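El cajón de las cosas sueltas

En casa de mi abuela había un cajón que solo se abría con un golpe de cadera. Dentro convivían las tijeras buenas, un alicate, tres cucharones y cuerda para atar el redondo, y a nadie le parecía mal. Yo heredé la costumbre y la mantuve durante años, hasta que en septiembre Glenys Powell vino a cenar, buscó unas tijeras y tardó tanto que se enfriaron los boquerones.

Glenys ordena cocinas y talleres para el estudio Brinora, y su consejo fue tan sencillo que casi me ofendió: vaciarlo todo sobre una mesa grande – de madera, si se tiene, que da gusto – y repartirlo en cubetas antes de pensar siquiera en comprar muebles. Una honda de color para lo voluminoso y varias transparentes para lo demás, porque lo que se ve se acaba usando.
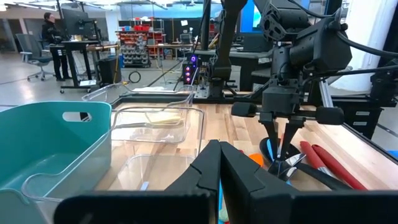 Tijeras y mangos rojos sobre la madera, junto a las cubetas transparentes.

Lo de cortar y apretar va aparte, insiste ella, y nunca mezclado con lo que toca la comida. Parece de cajón (perdón), pero en el mío las tijeras dormían encima del batidor. Con los utensilios de cocina hay más margen para el capricho. Las espumaderas y las cucharas caladas, que son largas y se enganchan con todo, agradecen una cesta donde puedan asomar el mango; las espátulas de silicona están mejor tumbadas en una bandeja baja.
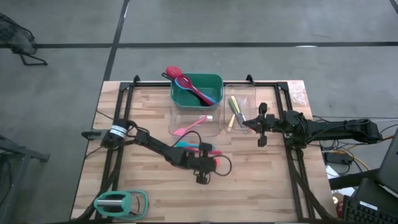 A mí me costó decidir qué hacer con los repetidos. Tenía cuatro espátulas y le guardaba cariño a cada una, también a la que se derritió un poco un domingo de tortitas. Glenys me dejó quedarme con dos. Las otras se fueron a casa de mi hermana, que las recibió con menos entusiasmo del que yo esperaba, y el alicate vive ahora en el armario del pasillo, con las bombillas.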